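Grirnico Backup Key
Product page for small offices and home users

Grirnico Backup Key is a backup program which works directly from a USB drive. You plug the drive in the computer, you choose the folders that are important for you, and the program makes an encrypted copy of them. It does not need installation on the computer, and when you take the drive out it leaves no service running in the background.

The program is made by Turkance, a small software company. We started to write it for our own customers, who were asking for the same thing again and again: a backup that does not need an account and does not need a monthly payment.

What the program does

On the first start, Backup Key asks you for a password. Please choose it with attention. All files are encrypted before they are written to the drive, and we do not have any second key. If you lose the password, we cannot open the backup for you, even if you send us the invoice and your identity card (some customers have tried).

After this you see a list of folders. Documents, Pictures and Desktop are already selected. You can add other folders, also from a network drive, and you can exclude file types, for example video. The first copy takes the most time. The next copies are faster, as the program writes only the files which have changed.

Old versions of a file are kept for 60 days. You can change this number in Settings, under Versions. If the drive becomes full, the program will ask you before it deletes anything.
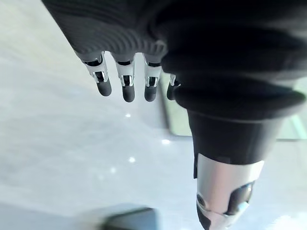
Restoring is made in the same window. You open the tab Restore, you select the date, and you can take back one single file or the complete folder. The program never writes over a newer file without a question. If you want to be more safe, use the button "Restore to other place" and compare the files by yourself.

Backup Key can also check the health of the copy. The check reads every file on the drive and compares it with the list that was saved at the time of the backup. On a slow drive with many small files it can be long, so it is better to start it in the evening. We recommend to do it once in a month.

Editions

Personal edition: one drive, no limit for the number of computers. The price is 19 dollars, paid one time. Updates inside version 4 are free.

Office edition: five drives with one common list of settings. The person who is responsible for the computers can prepare the settings on one drive and then copy them to the others. The price is 81 dollars, also paid one time.

Both editions have the same encryption and the same restore functions. The Personal license can be changed to Office later, and you pay only the difference.

What you need

A computer with Windows 10 or Windows 11, 64-bit. The drive can be any USB stick or external disk, but it must be formatted as NTFS or exFAT. The old FAT32 format is not supported because of the limit for big files. The program itself takes very little space, so choose the size of the drive according to your data.

There is no version for Mac. We receive this question often and we are working on it, but I do not want to promise a date.

Known limits

Files that are open in another program can be skipped. You will find them in the report at the end, marked in yellow.

The list on the Restore tab shows maximum 4000 files in one view. For bigger folders please use the search field.

Backup Key is not made for copying the complete Windows system. It copies your files only. For a full system copy you need another kind of program.

Changes in the last version (June 12, 2023)

The report can now be saved as a text file. The search in Restore finds also names with accents. A mistake was corrected where the program did not see a drive connected through some older USB hubs; thank you to Mesfin Mamo, who sent us the logs and had patience with our tests. The next update is planned for July and will bring a dark color theme.

Orders and support

The order form is at the bottom of the shop page. The license key comes by email, usually in a few minutes. If it does not come, please look first in the spam folder.

For offices which want an invoice before payment, write to our sales contact, Meron Negash. Support is by email, in English. Please always write the version number and attach the last report.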